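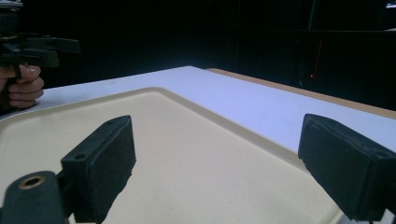
The cream plastic tray, on the white table.

Kitchen & Home > Tips & Tricks
May 11, 2020
by the Pratden blog

I've been putting off this post for ages, mostly because my own tea cupboard was such a disgrace that I felt like a fraud giving anyone advice. But the long weekends at home have done their work and I finally got stuck in, so let's talk about tea and coffee stains - in the cups, in the pot, on the bench, all of it!

Bicarb first. I go through a ridiculous amount of the stuff. For a brown ring inside a cup, wet the cup, tip in a teaspoon of bicarb and rub with a damp cloth wrapped over your finger. Leave it a minute if the ring is stubborn and go again. I used to reach for the green scourer and all I did was scratch the glaze, and then the tannin had even more to hang on to. (My favourite mug from the Salazar market has never recovered.) If there's a metallic or gold trim, stay well away from it with anything gritty and just use dishwashing liquid and a soft sponge.

For the teapot I do a soak. Two tablespoons of bicarb, fill it with hot water from the kettle, lid on, and leave it overnight. Mine holds 700 mL, so double up if you've got one of those enormous family ones. In the morning pour it out, run a bottle brush down the spout and rinse until the water has no taste at all. My mum swore by denture tablets for this and they do work, I just never remember to buy them.
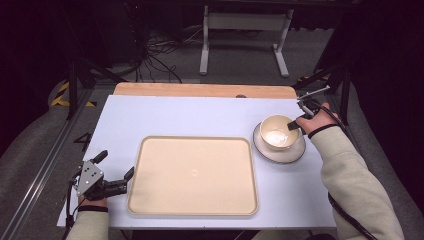

Plastic trays are a different story. They soak up colour slowly and you don't notice until you put something white next to them. I mix bicarb with a little water until it's about as thick as toothpaste, smear it on, walk off and have my own cuppa, then wipe it away with warm water. Get right into the corners and up along the rim with an old toothbrush! Don't use bleach on the coloured ones. I did that to a lovely pale green tray and it came up blotchy, like it had some kind of disease.

Turmeric is the exception to everything. If you've slopped curry on plastic, wash off the grease and put it outside in full sun for an afternoon. It fades like magic. I've had it take two goes in October when the sun was a bit weak, but it got there.

Now, wooden boards. A cup ring on an oiled board will often lift with half a lemon and some table salt, rubbed with the grain. Rinse quickly, stand it on its edge to dry and re-oil once it's properly dry. Please don't lay it flat on a wet bench, that's how I warped mine.

Tea on a tablecloth or tray liner needs cold water straight away, then a dab of laundry liquid and a normal wash. Check before it goes anywhere near the dryer, as the heat sets whatever is left. I keep a spray bottle of half white vinegar, half water under the sink for the old marks, and it has saved more than one cloth. Test a hidden bit if it's dyed.

Someone asked last time about cups that smell musty after being packed away. Wash them, dry them really well, and store them right way up with a scrap of paper towel in each one. Upside down looks tidier but it traps the stale air, and then your first cup tastes of cupboard.

Next up I'm tackling the kettle, scale and all - if you've got a method that doesn't make the whole kitchen smell like a chip shop, pop it in the comments and I'll give it a whirl.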